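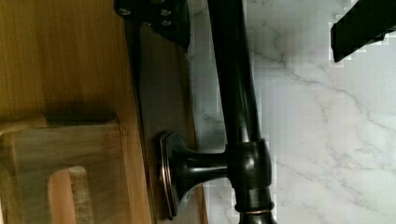 How many demonstrations of one task should we record by hand before we start training on them?

We trained on 221 and would do the same again. With fewer, the arm copied the path of one operator and got lost whenever the start position moved.

To the rest of your message:

> We have the Linach arm set up and can drive it either with
> the leader arm or by holding the wrist and pushing. Does it
> matter which one we use for fixtures like taps and handles?
> Also, do you throw out the bad takes or keep them?

It mattered for us. Pushing the wrist by hand was quicker to learn, but people's hands kept ending up in the wrist camera's view, and the policy picked up on them. We moved all the faucet work at Jokach to the leader arm. It is slower for the first day or so. After that the two operators were at the same speed they had been before.

Dark metal next to pale stone gave us trouble with exposure. Lock it before the session and leave it alone. Ours was on auto for the first week and we had to redo that week.

On bad takes: keep any where the operator missed and then recovered. Drop the ones where the gripper hit something hard or the link froze. Mark them at the time, with a key on the keyboard, as going back through video later takes far too long. The Flerkulell set is 2,139 takes over all tasks and I still find unmarked ones in it.

Two settings to check on your side: the clock offset between camera and joint log, and the speed limit near contact. The Cârstea group had theirs set too high and the operators got jumpy.

I can send our config file on Monday if you want it. Tell me which firmware you are on.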